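Relura 的“Ginda 换糖柜”九月在 Rundov 开张,欢迎大家带着家里吃不完的糖来

新闻稿 / Relura 公共联络 / 可立即发布

先说正事:从九月起,我们 Relura 在 Rundov 老街的店面里会多出一个柜子,名字叫 Ginda。柜子里放糖,谁都可以来拿,谁也都可以来放。你家抽屉里那半袋节日剩下的水果糖,办公室茶水间里没人再碰的那一盒,都可以带过来,换一罐别的口味回去。每天下午四点开到晚上七点,不用预约,也不用办卡。

我叫 Milagros Cordero,在 Relura 管对外联络,平时写的稿子比这一篇正经得多。这次同事们说,糖的事就别端着了,那我就照着说话的样子写啦。

这个主意是 Trinh Trương 提的。去年冬天我们搬仓库,收拾出来的糖多得吓人:客户送的,展会上带回来的,还有一大包不知道谁买的薄荷糖。她把糖全倒在一张大桌上,花了一下午按包装分开,分完以后整层楼的人都跑来挑。我挑走了所有柠檬味的(对不起,Olaia)。那天下班的时候她说了一句:“别人家肯定也有这么一堆吧?”

后来我们就去问了。问邻居,问楼下的修鞋铺,问 Benítez 糖铺的店员。差不多每个人都笑着说有,然后开始讲自己家的糖放在哪儿。鞋柜上面、缝纫盒里、车里的杯架,还有一位把糖藏在冬天的靴子里,藏到自己也忘了。

于是有了 Ginda。第一批的 600 颗糖已经到位,一部分是街坊送来的,一部分是 Benítez 按进价让给我们的,都是独立包装。罐子一共 63 个,全部洗过、晾过,盖子一个一个拧上试过。我本来以为装罐是最轻松的一步,结果拧盖子拧得手腕酸了两天!

关于怎么摆,我们内部吵过好几轮。Olaia Collado 负责店面陈列,她坚持糖要看得见,所以要用透明的碗和罐子,颜色自己会说话。Hrefna Hjaltested 管账也管卫生,她要的是带盖子的、好擦的、一眼看得出是不是空了的。两个人说的其实可以合到一起:敞口的碗放在桌上给人当场挑,带盖的罐子放进柜子里给人带走。吵到最后是为了碗的形状。Olaia 喜欢花瓣形的,Hrefna 嫌花瓣的角落难擦。花瓣形赢了,擦碗的活归 Olaia。

糖堆在碗里的样子我是真的喜欢。拧着两头的糖纸,红的、粉的、橙的、黄的水果图案挤在一块儿,哪怕你不想吃,也会忍不住伸手拨一拨。桌面是浅色木头的,糖放上去特别显眼,掉一颗也容易找。
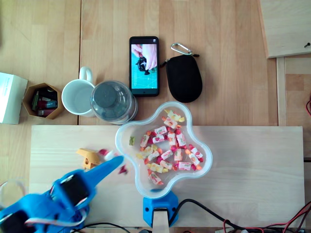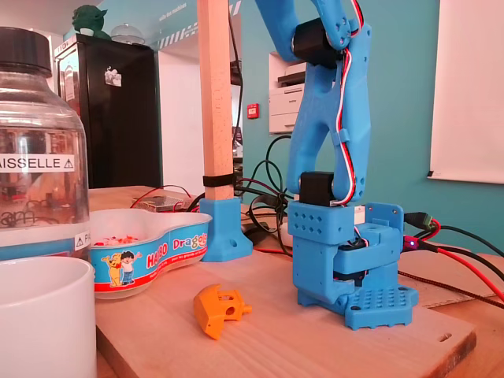
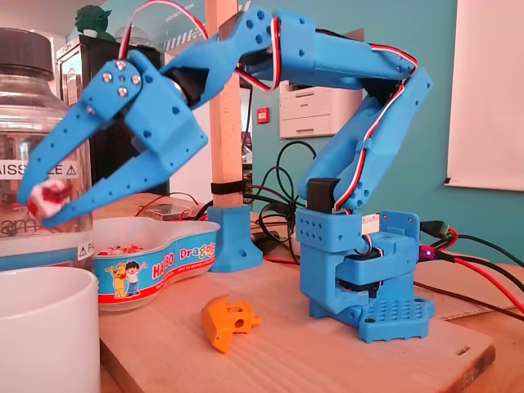
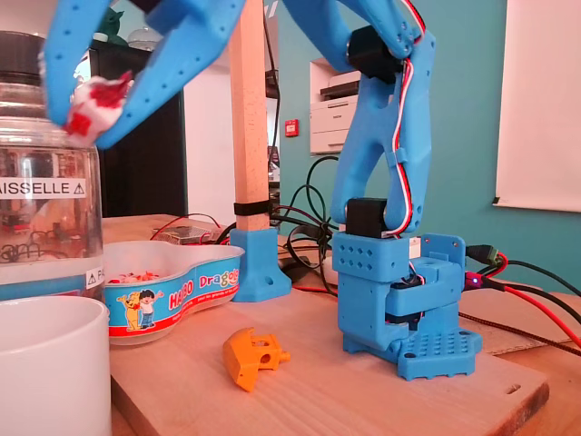 图片说明:浅色木板上的糖果桌。第一张是四瓣透明碗和水果图案的糖纸;第二张左侧是 Haribo Dragibus 的糖盒,旁边是黑盖玻璃罐。

顺便回答一个已经被问了很多遍的问题:带牌子的原装盒能不能拿来用?能。蓝白色的糖盒、铁皮盒、饼干桶,我们都收,只要里面干净,盖子还在。有些盒子的形状本来就很好看,拆了标签反而可惜。盒子上印着什么牌子,和我们后来装进去的糖没有关系,所以从柜子里拿走的每个容器上都会另贴一张小纸条,写清楚口味、装罐的月份和过敏提示。请一定看那张纸条,别看盒子上原来的字。

罐子上的旧标签也是同一个道理。很多人送来的玻璃罐以前装过别的东西,标签撕不干净。这样的罐子我们会先放到一边,不装糖,等泡水刮掉再说。实在刮不掉的就留着装回形针和橡皮筋,我们办公室在这方面的需求好像是无底洞。

下面说说怎么参加,我尽量讲得短一点。

想送糖来的:请带独立包装、没有拆开、没有过期的糖。软糖、硬糖、太妃糖都行。巧克力天热的时候先别带,等凉快一点再说。散装没包装的糖我们收不了,哪怕是你外婆亲手做的,我们会很心疼,但还是收不了(可以站在门口请我吃一颗)。

想换糖的:带一罐来,换一罐走。罐子大小不用一样,我们不称重,也不数。带得少拿得多也没什么,下次多带点就好。

什么都没带、只是路过的:桌上的碗就是给你的。拿一颗,糖纸请放进旁边的纸盒里,别塞回碗底。我说的就是你,Trinh。

带小朋友来的:碗放得比较高,是故意的,请大人帮忙拿。太小的孩子请不要给硬糖。

开张的头一个月,每天晚上会留 8 个空罐在柜台上,给想自己动手装的人。你可以坐下来慢慢挑,按颜色也好,按口味也好,或者闭着眼睛随便抓。Araceli Miranda 会在旁边教大家叠糖纸,她能用一张糖纸叠出一条小裙子,我学了三次,叠出来的东西像一片被踩过的叶子。糖纸请随便留给她,皱的也要,她说皱的颜色更好看。

Olaia 让我一定要引用她一句,那就引用:“我想让大家把糖放在看得见的地方。放在抽屉里的糖,最后都变成了抽屉的一部分。”

Hrefna 也有一句:“请把盖子拧紧。”

Relura 是一家做家居收纳的小公司,店面在 Rundov,平时卖罐子、盒子、挂钩和各种你以为自己不需要的隔板。Ginda 不赚钱,柜子里的东西也不卖。罐子如果你特别喜欢,店里有差不多的,但真的不用为了换糖来买一个,家里的果酱瓶就很好。

Benítez 糖铺会在开张那一周送来七种口味的水果糖,具体是哪几种他们还不肯告诉我。我猜有桃子。要是没有桃子,我会去他们店里坐着不走。

媒体朋友想来看柜子、拍糖、采访 Olaia,或者只是想吃糖,都可以写信到店里的联络信箱,写给我就行。下午四点以前人少,最好说话;六点以后学生放学的放学、上班的下班,柜台前面会挤一点,不过那时候也最热闹。需要图片的话请在信里说明用途,我会尽快回。

还有一件小事差点忘了:如果你在旧衣服口袋里摸到一颗糖,不确定是哪一年的,请不要带来。我们上个月收到过一颗,已经和糖纸长在一起了。

媒体联络:Milagros Cordero,Relura 公共联络,Rundov 老街店

© Relura 保留所有权利 | 联系我们 | 门店地址 | 回到顶部

读者留言(5)

小满妈:家里正好有一大袋婚礼喜糖,都是单独包的,可以一次全拿来吗?还是要分几次?

Relura 联络:可以一次拿来!袋子太大的话请走侧门,有个坡,推车也方便。——Milagros

老街修鞋的:你们写的靴子那个就是我。糖后来扔了,靴子还在穿。

Q_柚子:想问叠糖纸是每天都有吗,我七点才下班,赶不上你们关门……

阿杰:支持柠檬味回归公共碗,不能都让写稿子的人拿走。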